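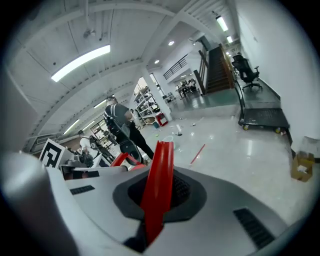
# Getting the timestamps right

Oct 16, 2020

I have spent most of the last few weeks on a problem that sounds small. We have a hand-held gripper with a camera on it, and a second stream of data that says how far open the fingers are. The two streams have to line up in time. If they don't, the policy we train learns to close its fingers a little before or a little after it should, and it knocks things over.

Until August we assumed they did line up. Both streams were stamped by the same computer when they arrived, so both used the same clock, and we left it at that. Then Kyrylo Antoniuk plotted finger width against the picture for one of the recordings and asked me why the red finger was already moving in the video while the number was still flat. I didn't have an answer.

## Where the delay came from

The arrival time of a camera picture is not the time it was taken. The sensor has to expose and read out, the picture has to be packed up and sent, and the driver may hold it in a queue before passing it on. The finger reading is a few bytes and goes through almost at once. So the stamps on the pictures were late, and the finger stamps were very nearly right.

A fixed delay would have been easy. I measured it on one machine, subtracted it in the loader and thought I was done. When I ran the same check on recordings from another machine the gap was 70 milliseconds and it wandered during the recording. The queue in the driver was filling up whenever the disk was busy, and each picture got stamped after it had waited its turn.

I changed two things in the recorder, which we call Umau:

- The picture is now stamped as soon as the driver sees it, before it enters any queue.
- The writing to disk happens in a separate process, so a slow disk can't hold up the reader.

That removed the wandering. There was still a fixed delay left over, different for each unit, and it needed measuring.

## Measuring it

My first method was to open and close the fingers in front of the lens and mark by hand the first picture where they moved. It works, but it is dull and two people will pick different pictures. Inna Hladun suggested using the fingers themselves as the signal. They are a strong plain red and always come into view in the same place, so you can pick out the red pixels in a fixed region, take their average sideways position, and get a curve that should look like the width curve shifted in time.

So the tool does this:

1. Ask the person to squeeze and release the handle 5 times at the start of a session, at uneven intervals.
2. Get the finger position from colour in each picture.
3. Resample both curves to 1,000 Hz.
4. Slide one over the other and keep the shift with the best match.

The uneven intervals matter. When I squeezed in a steady rhythm, the match was just as good one whole squeeze out, and the tool sometimes chose that one. I added a check that rejects the result if the second best peak is too close to the first.

The other trouble was red things in the background. The colour test is only run in the region where the fingers can be, but with the handle open there is floor and equipment behind that region, and a red rod or box can get counted. I now keep only the largest connected patch that touches the base of the finger. It's a crude rule and it has held up so far.

## Going back over the old data

We had 2,607 recordings made before the fix. The ones with a clear squeeze somewhere in them could be corrected, as most people open and close the gripper once or twice before they begin, just out of habit. For those with the wandering delay I fit a separate shift for each short stretch and joined them with straight lines. Where the fit was poor I marked the recording and left it out of training.

I retrained the pick-and-place policy on the corrected set with no other changes. It closes later than it used to, and I see fewer cases where it pinches the rim of a cup and tips it. I haven't run enough trials to put a figure on that.

## Still to do

The marker tracking in Zalix uses its own clock and I haven't touched it. It takes its pictures from the same camera but stamps them after the markers have been found, so the pose is late by however long the detection took. The fix is to carry the original stamp through with the picture. It means changing the message format, and Kyrylo has some code that reads the old one, so we need to do both on the same day.

I also want the squeeze check to run by itself at the start of each session and refuse to record if it fails. At the moment it prints a warning, and I have scrolled past that warning twice myself.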